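Fodeck Silicone Spatula Review

I bought the Fodeck spatula in September to replace a rubber one that had started to split at the neck. It has been in use in my kitchen for 10 weeks, mostly for eggs, pancake batter and scraping out the mixer bowl. The maker sells it alone or in a set of 4. I have the single.

Scraping is what it does best. The edge bends enough to follow the curve of a bowl, and it gets nearly all the batter out. It also reaches the bottom corner of a peanut butter jar, though a narrow jar is a tight fit for the head.
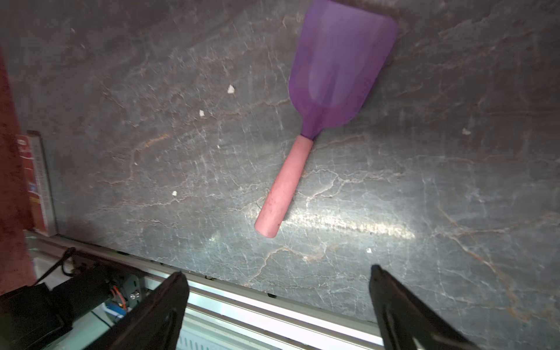 Purple head, pink handle. The handle shows smudges and specks of dust.

It is less good as a turner. The head is too soft to get under a full-size pancake, and a heavy omelet will slide off the side. My older Tiedemann is stiffer and I still reach for that one at the stove.

Cleaning is simple. It goes in the top rack of the dishwasher up to 6 times a week and has not warped. Tomato sauce left a faint smell that took a couple of washes to clear. The handle is comfortable, but with oily hands I would like more grip.

Mine cost 35 dollars from Grarnov, and that is high for one spatula. If you bake often, it is worth a look when it goes on sale. For frying, buy something firmer.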